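Passage Tips from a Simulated Robot
Posted in January by the Fletstead Workshop Page
Print this | E-mail this to a friend

If you have ever squeezed past a big cupboard with a basket in your arms, you'll enjoy this one! The Skanlow project has been teaching a two-armed robot to get along tight passages in simulation, and their write-up is full of things I've since tried at home.

The method is lovely and simple. They ran 3000 practice trips through made-up rooms, then 4000 more in which the robot had to stop and look before every move (they call this the Huenchumán check, after the rule's first draft). The second lot had far fewer bumps, and the biggest gain came in passages with tall furniture down one side. So, on to the tips.

1. Look along the passage before you carry anything

Stand at one end with your hands empty and find the handle of the door you're heading for. Which side is it on? Which way does the lever point? Then look for anything swung open on the way, shutters and cupboard doors especially.
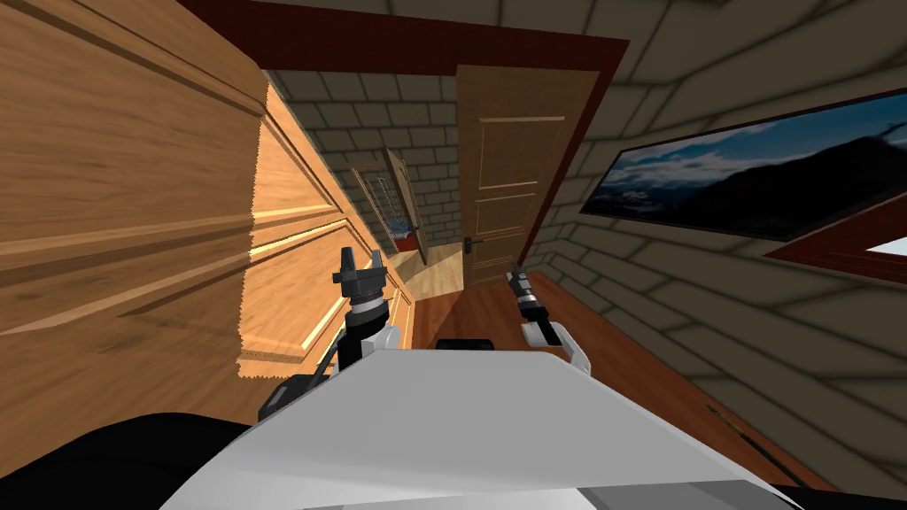
2. Keep your elbows in near panelled doors

Raised moulding is what catches sleeves, tray corners and (in the robot's case) wrists. The trial runs that held both arms forward over the body did best. I now carry my ironing pile the same way and it really does work!

3. Pick up long thin things first

Brooms, canes, curtain poles. Anything lying along the foot of a wall will roll into the walkway sooner or later. Two wall clips from Zodora sorted mine.

4. Level your head, then judge the gap

I loved this part. The robot's view often leans, and the early version misjudged widths badly when it did. Straightening the picture first fixed most of that. We do the same thing peering round a heavy box, so put the box down, stand up straight and look again.

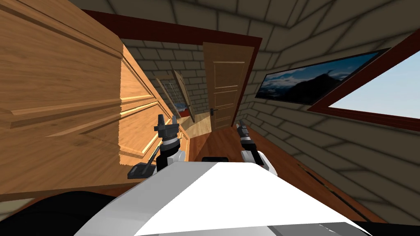
Skanlow's simulated passage, with the cabinet on the left and the door at the far end.

5. Mind your pictures

Wide frames in a narrow hall want hanging above shoulder height, with a blob of putty on the lower corners.

14 comments | 2 shares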